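Clearing Out the Kids' Room at Lindsay

We gave ourselves 17 days to get the room sorted before the move to Hirnstead, and I'm posting as we go!

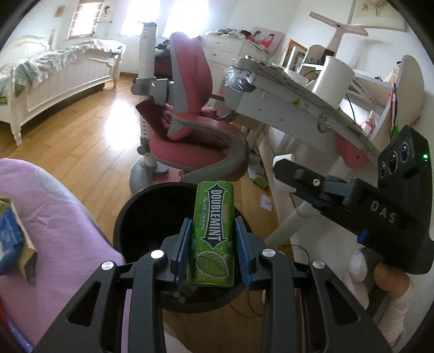 I really thought the toys would be the slow part, but it's the little stuff (tins, wrappers, pens with no caps) that eats up a whole afternoon. The green Doublemint tin is a favorite of mine, mostly for that big mint leaf on the lid. The pink and gray chair is coming with us, and the closet is next.

Posted 3/12/26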